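4.2 Planning the equipment budget

The cost model in Section 3 covers the arm itself. In practice the arm was the easy part to budget for. Two sites, Indthorpe and Grirnasby, drew up separate spending plans before any parts were ordered, and both plans put most of the money into motors, printed parts and a controller. Neither had a line for the work surface or for the everyday objects used in the tidying tasks. We treat these here as equipment, as they take up staff time and have to be replaced like anything else.

The tasks call for small desk items of mixed shape and stiffness: scissors, marker pens, cables and soft bags. Such things are cheap, but the choice of items affects what has to be bought for the arm. A pen needs fingers that close well on a thin round body. A soft bag takes up a large share of the table and limits where the arm can work.

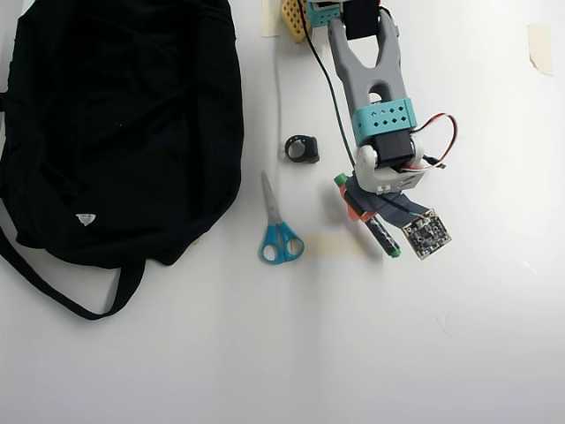

The total budget for a single bench was set at 2764 pounds. Of this, 1129 pounds went on the arm and its motors, and 600 pounds was held back for spares. The rest was to cover the computer, cameras, table and delivery. We did not include staff time, which the Swanepoel costing method places under a separate heading.

The spares fund was the item most often questioned when the plan was reviewed. Hobby-grade servo motors are sold singly and in packs, and the price per motor falls in the larger packs. Buying a full set in advance ties up money in parts that may never be fitted. Buying one at a time means the bench stands idle while an order is on its way. The plan settled on keeping one spare of each motor type on the shelf, with a second order placed as soon as the first is used.

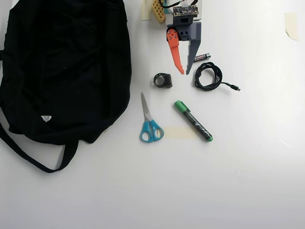
Printed parts were handled differently. Filament is cheap and keeps for a long time if stored dry, so the plan allowed for reprinting a broken part on demand. This only holds where a printer is close by. Indthorpe has its own machine, while Grirnasby would have to send work out to Tikutis and pay for each job – a difference that does not show up in a simple list of parts. We suggest that any site without a printer should budget for one full set of fingers and wrist parts at the start.

Cameras and cables were grouped on one line with a ceiling of 300 pounds. The ceiling covers the boards, their leads and the mounts.

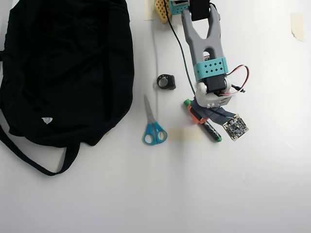 Figure 7. Bench during a desk-item task, with scissors and a green-capped marker on a white tabletop.

The plan also has to say how long the equipment is meant to last. We used two years for the arm and one year for the fingers, cables and camera boards. These are planning values and were not measured. A site that runs the bench every day should shorten them, and a teaching site that uses it only on a Wednesday could reasonably stretch them.

Comments on a draft of this section were invited from both sites.
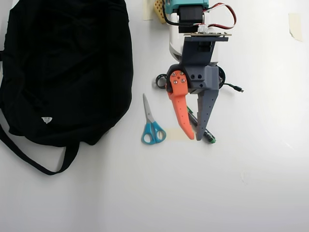

Grirnasby replied that the one-year figure for fingers was too generous for a shared bench, and asked that the spares fund be split so that printed parts and motors could not draw on the same money. Their reply added that a site should be free to move any unspent motor money into the second year – otherwise it would be spent in March on things that were not needed.

We have kept the single fund in the main model, and the split version is given as an option in the appendix. The total is the same in both cases. The carry-over rule depends on local finance policy and is left to each site.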